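Pullum Road Residents' Association
Minutes of the February meeting

The meeting opened at 7:05 p.m. in the upstairs room at Jamen Hall. The January minutes were approved with one correction: the drain repair was on the north side of the road.

Parking
The town has answered our letter about the spaces outside the Rathnayake bakery. It will repaint the lines in spring but will not add a loading bay. Members asked that we write again with the delivery times attached. Agreed.

Streetlights
The light at number 49 is still out. The town's reference for the fault is 2239. The secretary will call again and ask for a repair date.

Accounts
The balance stands at $2627. Of this, $2000 is set aside for the retaining wall and can't be spent on anything else without a vote. Two members have not paid this year's dues and will get a reminder.

Retaining wall
Jerkix has looked at the wall and will send a written quote. One member thought we should get a second price before deciding. This was agreed, and the item was held over to March.

Spring cleanup
The town will lend us bags and gloves again. Several people complained that last year's dumpster was full before noon. We will ask for the larger size. Paint and tires can't go in it.

Other business
A request to move the meetings to 6:30 was voted down.

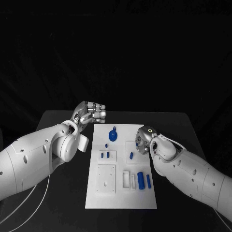

The March meeting will be in the same room at 7 p.m. Items for the agenda should reach the secretary a week ahead. The meeting closed at 8:20 p.m.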